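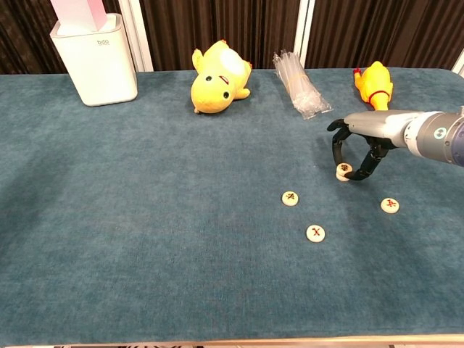
Posted in April by Grímsdóttir, Costdale Hall program office
Progress report to the Pastby Fund, open day strand

You asked for a plain account of how the open day money is being spent, so I will start with the part you liked best in the application, the robot hand. It came to Costdale for the Nudinside demonstration and spent most of the afternoon on Chinese chess pieces, which are round, flat and a good deal harder to pick up off felt than the application implied. I wrote the application, so I accept the blame.

The visiting team set up in the small hall at 10 a.m. and opened the doors at 2. The idea was to let people watch a hand with proper jointed fingers do small, dull jobs at close range. We had promised you "a range of everyday objects." The range on the table ran to a rubber chicken, a yellow plush toy, a bag of drinking straws and a white bin, and I defy any school group to call that narrow. The younger visitors wanted the chicken from the first minute. The team wanted the chess pieces, for sound technical reasons that were explained to me twice.

The short version is that a chess piece leaves the fingers very little to get hold of. Soft toys forgive a bad grip. A disc lying flat does not, and the hand has to come down over it and close from more than one side. When a pick went well there was applause. When it went badly there was louder applause, and the team took this better than I would have.

Attendance was 200, which is the figure we put in the plan and which I had privately considered a joke. Spending to date is $3,521. The largest share went on transport and insurance, and the teal felt was cheap. We ran 3 sessions instead of the 2 we had budgeted for, at no extra cost beyond the goodwill of the people packing up.

Two things did not go to plan. The talk before each session was too long – my talk, I should say – and it will be half the length next time. We also had nowhere for people at the back to see from, and several parents spent the session as furniture for their children to stand on. A screen at the side would fix this and can come out of the remaining equipment line if you agree.

Still to do before the next report: return the feedback forms to the Nudinside team, settle the hall invoice, and confirm whether the hand can come back in the fall. They have said yes in principle. The chicken has been requested by name.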